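Notes for the Nevska talk, Jun 26, 2023
Wiping boards with Stenus: what changed on the return bench

Don't read these out. Talk.

OPEN

Thanks, who we are. Panagiotou, we rent out small whiteboards. Schools, training rooms, conferences, exam halls. They go out clean and they come back written on. Everything on the return bench exists because of that second part.

Ask the room: who has cleaned a whiteboard today? Wait. Somebody always has. Ok, now do that all shift.

Say up front I run the bench, I'm not an engineer. I didn't build the cell. Questions on control software go to the integrator, their address is on the handout. I can talk about people, shifts, sore wrists, and who gets to say stop.

THE JOB BEFORE

Four people on returns. Open the crate, pull a board, look at it, wipe it, look again, stack it. Bad ones go to the side for spray.

Bad ones = someone used the wrong marker, or it sat in a hot van, or there's tape on it. You learn these by feel. Tell the tape story if time. Skip if running late.

What people hated: not the dirt. The same half circle with the same arm. We had two people out with shoulder trouble in the same winter and that was when the owners started asking about a cell. Be straight about this, it was not a grand plan. It was a gap in the rota.

What people liked: talking. Return bench was the loudest spot in the building. Radio, gossip, who's getting married. Keep this point, comes back later.

THE CELL

We call it Stenus. Name came with the project, we kept it. Some people call it other things.

Two arms, one table, gray walls on the sides and back. One arm for holding or steadying, the other for wiping, that's the idea anyway. Board goes down on the table, arms come in from the near side. Small boards only. Big ones still by hand and will be for a long while I think.
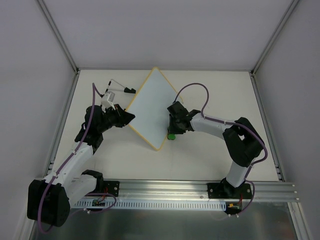

Stenus at work. Both arms in over a yellow-edged board.

Point out: board is turned like a diamond. People ask me about that every time. Person's eye wants it square. We spent a silly amount of time in the first weeks straightening boards, because it looked wrong to us, and then someone on the bench asked whether it mattered and the integrator said not much. So we stopped. Lesson there about asking earlier. Don't milk it.

Also point out the purple cables if anyone asks, they get looked over at the start of every shift. That's a person's job. It's on the checklist, top line.

Small boards have that thin yellow border. Handy for the eye, handy for sorting, shows you right away which crate it belongs to.

WHAT WE GOT WRONG

Go slow here, this is the part people wrote to me about after last time.

First: we told the bench late. They heard there was a cell coming from the delivery guy. I mean literally, he asked where to put it. Bad day. If you take home one thing, tell people before the pallet shows up.

Second: we said "it will help you." Nobody had asked for help of that kind. What they had asked for, several times, was a better table height and a fan. We bought the cell and then the fan. Should of been the other way round. Cost nothing, the fan.

Third: training. One afternoon, slides, a laminated card. Useless. What worked was letting folks stand at the cell with a crate of throwaway boards and try to confuse it. Boards upside down. Boards with stickers. Boards with a sock on (yes). After that they knew what it was good for better than I did, and they'd stopped being scared of the stop button.

Fourth, smaller: the log. Our returns log is on an old Unix machine in the back office, green text, everybody over a certain age loves it. Cell writes its own log somewhere else. So for months someone typed from one into the other at end of shift. That is not automation, that's a new chore with a robot standing next to it. Fixed in November. Should have been fixed before day one. Put log integration in your contract. Say it twice.

WHO DOES WHAT NOW

Still four people. I get asked so I say it early in this bit. Nobody was let go over it. I also can't promise what happens when we grow, and I told the bench that in the same words. They took it better than a promise I think.

Jobs now:

Feeding and checking. One person sets boards, looks at what comes off. Looking is the skill. Gray haze in one corner is easy to miss under our lights, you tip the board.

Hand bench. Big boards, tape, wrong marker, anything odd. Used to be the job nobody wanted. Now it's the one people swap for, because there's variety in it.

Crates and dispatch. Same as ever.

Floater. Covers the cell when it stops, covers breaks. It does stop. Mostly small stuff, a board lying badly, something left on the table that shouldn't be.

Everybody rotates. We tried fixed posts for a while, and whoever had the cell went home bored stiff and a bit lonely. See above, talking. Cell sits off at the end of the room. You're watching, you're alone. We moved the hand bench next to it so the two posts can chat. Biggest improvement of the year, cost us a sore back and a tape measure.

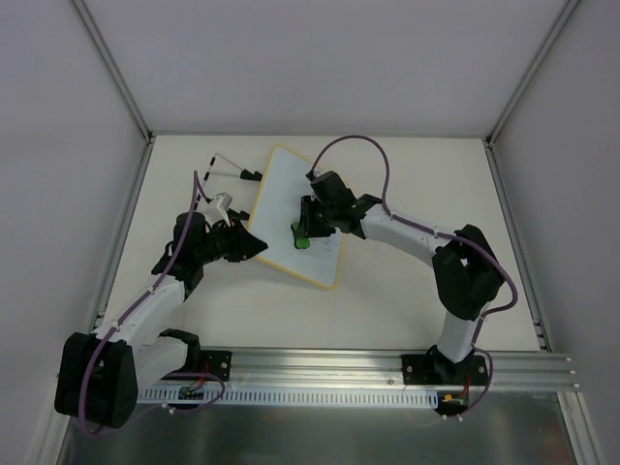
Same cell, same job. Right gripper with the green piece on the board, left one at the other side.

Leave this one up while I talk.

Get them to look at the right side of the board. Faint gray marks. This is what the checker's eye is for. A camera can be told to find that, sure, and maybe next year. For now a person at the end of the line picks it up and tips it to the light and decides. Customer never sees that step. It's the step they pay for.

And look how little of the board the right arm is on at any moment. A person wipes with the whole forearm, big sweeps. Different way of doing it. Several of our people were quite offended by the cell's way for a while! Fair enough. They'd been told for years to do it in big sweeps, by me.

PACE

Careful with this, management folks in the room will want a number. I don't give one. Two reasons: it depends on the crate, and the minute you post a rate next to a person, they race it. We had a screen up with the cell's count on it. Took it down in the second week. One of the team had skipped lunch to keep ahead of it. Skipped lunch! To beat a thing that has no idea she's there.

So rule now: cell count is not displayed on the floor. I see it, the bench can see it if they ask, it isn't on the wall.

Other rule: anybody can stop the cell, no reason needed, no form. We had a form at first. People weren't stopping it when they should have. Tossed the form.

11 MONTHS IN

What I'd say after 11 months.

Shoulders are better. Going by what people tell me, I haven't got a study.

Eyes are worse. Watching is tiring in a new way, we didn't plan for it. Shorter turns at the check post helped. Better lamps on order.

Pay. Came up, rightly. If a person is now checking, clearing stops, doing the start of shift walk round, that's a different job from wiping and the grade should say so. Took too long. It went through in spring, backdated. If your owners say the machine makes the job easier so the grade stays put, bring them down for a shift on the check post.

Noise. It's quieter and not everyone likes that. Radio is back on.

New hires. This one worries me. Old hands know a bad marker by feel becuase they wiped boards by hand for years. Someone who starts at the cell doesn't get that. So every starter does their first weeks on the hand bench now, full time, before they go anywhere near Stenus. Slower. Keeping it.

IF ASKED

Would you do it again: yes, differently, see the list.

Can it do big boards: no.

Does it work overnight on its own: no, we don't run it without someone there. Don't get drawn into whether it could.

What did it cost: ask the owners. Smile.

Did the team get a say in the next one: yes. Two from the bench went on the site visit and they have a veto on layout. They've used it already, over where the crates come in.

Can we visit: yes, email first, closed shoes. Not in exam season.

CLOSE

Thank the bench, they're covering for me today. Handouts by the door, checklist is on the back page, take it and change it.

Give the clicker back!!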